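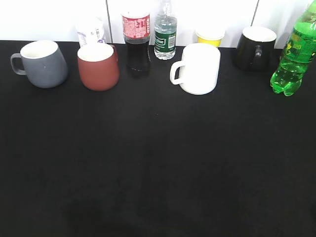

Satley drop-in advice sessions, progress to the end of May. The grant paid for two evening sessions a week at the Polden Street hall, and 257 residents have come in so far, mostly with rent and heating bill problems. People often wait a while, so drinks are set out along the back of a table by the wall, with mugs for those who want something hot. Spending on refreshments is within budget.

Gaëtan Boyer has taken over the debt casework. We have $4,000 left for interpreter fees and ask to carry it into the next period. Training for new advisers is behind schedule and will start in the fall.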